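家庭用ロボットを買う前に台所と作業台でやっておくこと

文:シャオ・イーシュエン(I-hsuan Hsiao) 1月
シェア 250 コメント 40

家に片付けロボットを入れたい、という相談が今月に入ってまた増えた。年末の大掃除で心が折れ、年始のセールで気が大きくなるらしい。気持ちはよくわかる。私も三年前の今ごろ、腰に湿布を貼ったまま見積もりフォームに住所を打ち込んでいた。

結論から書くと、あのときの私は本体の値段しか見ていなかった。ロボットの予算で怖いのは本体ではない。本体の値段は最初から大きな字で書いてあるので、少なくとも覚悟ができる。怖いのは、あとから小さな字でやってくるほうだ。

まず紙とペンを用意する

比較表は後回しにして、家のなかで「やらせたい作業」を書き出す。コツは、動詞を一つに絞ること。「台所をきれいにする」は作業ではなく願望である。「食卓の上の物を棚に移す」なら作業だ。「洗ったマグカップを伏せる」も作業。「夫が置いた物を夫の部屋に戻す」は、作業ではあるが家庭の問題も含むので別の紙に書く。

書けたら、それぞれに一週間の回数と、人間がやった場合の分数を添える。私はこれを冷蔵庫に貼って本当に記録した。いちばん面倒だと信じていた食卓の片付けは、週に合計40分だった。いちばん時間を食っていたのは「はさみはどこだ」と歩き回る時間で、これを解決するのはロボットではなくフックである。フックは安い。見積もりもいらない。

机の高さと奥行きを測る

次にメジャーを出す。やらせたい作業がある台を全部測って、高さ、奥行き、手前にどれだけ立つ場所があるかを控えておく。腕の届く距離はカタログに載っているが、あれはたいてい腕をまっすぐ伸ばしたときの数字だ。人間だって、腕をまっすぐ伸ばした先で茶碗をつかめと言われたら断る。

うちの作業台は奥行きが69センチある。候補にしていた一台目は、手前の縁から奥の縁まで届くには届くが、奥のほうでは物を持ち上げられないという話だった。届くと持てるは別の項目として表に書いておくこと。販売店に訊くときも別々に訊く。まとめて訊くと、まとめて「大丈夫です」と返ってくる。

届く範囲を確かめるなら、できれば購入前にシミュレーションを見せてもらう。無料でやってくれる店と、有料の店と、そんなものは必要ないと言う店がある。三番目の店では買わないほうがいい。頼むときは、台の寸法と、ふだん載っている物の種類を伝える。きれいに空けた台で試しても意味がない。空いているなら、片付けロボットはいらないのだから。
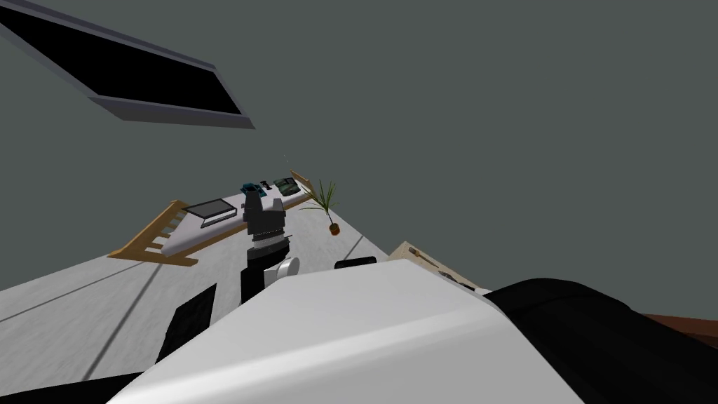 シミュレーション上の作業。白い長机に並んだ四つの物と、手前から伸びるグリッパー。

見せてもらうときは、手先より先に周りを見る癖をつけたい。反対側の腕はどこにあるか。鉢植えや棚にぶつからずに胴体の向きを変えられるか。机の端に置いた薄い板状の物は、どの向きからつかむことになるのか。薄くて平たい物は、ロボットにとって意外な難物である。紙一枚、ノート一冊、閉じた端末。台にぴったり張りついた物をどう持ち上げるのか、必ず訊いておく。「端までずらしてからつかみます」と答えが返ってきたら、その端の下に何があるかも考えておく。うちは猫の水入れだった。

それから、計算のなかの机は動かない。うちの食卓は肘をつくと揺れる。脚にフェルトを貼り直してネジを締めておくくらいのことは、見積もりを取る前に済ませておこう。六角レンチ一本で終わる。

見積もりに足す行

もらった見積書の下に、自分で行を足していく。私が足したのは次の項目だ。

・搬入と設置。階段があると別料金になりがち。
・充電する場所。電源の位置が遠いと、電気工事の見積もりがもう一枚増える。
・グリッパーの消耗品。指先のゴムは減る。交換部品の値段と納期を先に訊く。
・保守契約。二年目からの金額を必ず書面でもらう。
・置き場所。使わないときも立っている。畳一枚分の家賃だと思って計算する。
・人間側の準備時間。

最後の行は笑われることが多いのだが、ここがいちばん大きい。ロボットが迷わないように物の定位置を決め、教え、間違えたら教え直す。友人のユックラン(Yuk-lan Cheng)はPlekicoの中型機を入れて、最初の一か月をほぼこれに費やした。彼女の感想は「部屋はとても片付いた。私が片付けたから」。機械の名誉のために書いておくと、二か月目からはちゃんと働いているそうだ。

買うか、借りるか、待つか

短期レンタルがあるなら、まず借りることを勧める。私はTeltcombeの二週間レンタルを使った。使う前日に上で書いた作業の紙を用意して、成功、やり直し、人間が手を出した、の三つの欄に正の字をつけていった。うちでは79回試して、人間が手を出さずに済んだのは40回だった。この成績をどう見るかは人による。私は「新人なら見どころがある」と思い、母は「その値段の新人は雇わない」と言った。

レンタル中の注意をいくつか。

初日に一番難しい作業をやらせないこと。壊れたときの負担額が契約書の後ろのほうに書いてあるので、箱を開ける前に読む。

来客の日に予定を合わせないこと。みんな見たがり、みんな目の前に物を置きたがる。記録がめちゃくちゃになる。

普段どおりに散らかしておくこと。借りている間だけ妙に部屋がきれいになる人は多い。見栄は機械相手にも働く。

最終日に、返すのが惜しいかどうかを書き留めておくこと。私は掃除機を返すときには何とも思わないが、あれが玄関を出ていくときは少しだけ寂しかった。寂しさは予算に入れない。入れたら負けである。

中古についても訊かれるので書いておく。バッテリーの交換履歴、関節のがたつき、それからソフトウェアの更新がいつまで続くか。この三つに答えられない売り手からは、どんなに安くても買わない。中古専門のDirkthorpeは履歴書のような紙をつけてくれた。前の持ち主が何をさせていたかまで書いてあって、なかなか読ませる。私が見た一台の欄には「靴下(不得意)」とあった。

予算表の書き方

表は縦に三つの列を作る。一列目は初期費用、二列目は一年あたりの費用、三列目は「同じお金でほかにできること」。三列目を省く人が多いが、ここが埋まらないうちは注文ボタンを押さない約束にしておくといい。うちの三列目には、食洗機の買い替え、引き出し用の仕切り、月に二度の家事代行、そしてフックと書いた。

使う年数は控えめに見積もる。カタログの寿命ではなく、自分が飽きるまでの年数で割る。ホームベーカリーを何年使ったか思い出せば、だいたいの見当がつくはずだ。うちのは棚の上段にいて、電源コードがどこへ行ったのか誰も知らない。

最後に、家族の同意を取る。値段を見せるだけでは足りない。床に養生テープで本体の大きさの四角を描き、三日間そこをよけて暮らしてもらう。台所の入口をふさぐ位置なら、一日目の夕飯どきに意見が出る。テープ代は見積もりの誤差にもならないし、はがすのも簡単だ。ただし長く貼ると跡が残る。うちの廊下にはまだ、うっすらと四角がある。

追記:見積書のひな形がほしいという声をもらったので、次回、うちで使った表を載せる予定。作業の紙の書式は好きに作ってください。私のは裏が町内のピザ屋のチラシです。

コメント 40件をすべて表示

当サイトでは利便性向上のためCookieを使用しています。閲覧を続けることで使用に同意したものとみなします。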